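4.2 Shopping Task

The second task was built by the student team over the fall term, with Yabsira Chala running the robot and Virgilio Dizon keeping the log. The robot must take a bag of chips from a low shelf and put it in a basket. Each team member ran the task under the same rules, for 62 trials in all. 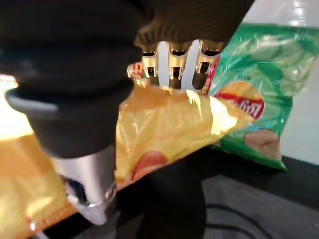
Figure 4a. Wrist view with the fingers at the top edge of a yellow bag.

Chip bags are hard to grip because the film folds under the fingers. Early trials used a wide grasp across the middle of the bag. Brayden Campbell suggested a grasp near the top edge, and the team used it in the last 20 trials. A trial was scored as a failure if the bag fell or if a second bag came off the shelf with it.

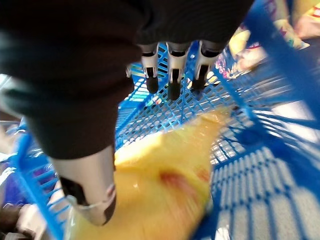
Figure 4b. Wrist view of the hand and a yellow bag in the blue basket.

Release was scored separately from the grasp. The hand had to open fully and clear the rim without lifting the bag again. The team gave 2 points for a clean release and none for a bag that had to be freed by hand.
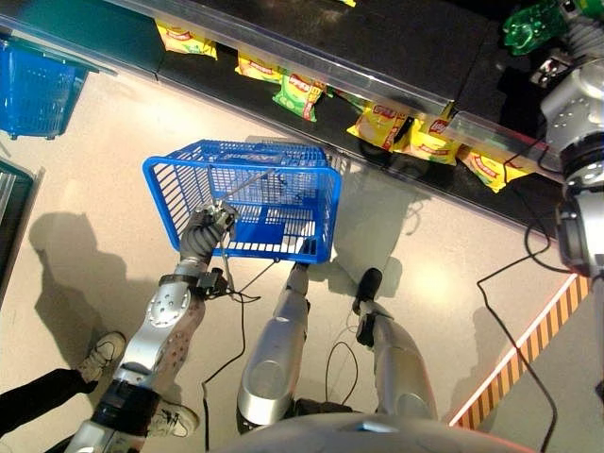
Figure 4c. Head view with the empty basket held beside the shelf.

The basket handle is thin, and the hand must close around it before the reach begins. Basket position was not fixed between trials. Yvette Nguyen compared the scores by shelf position, and these are given in Section 5.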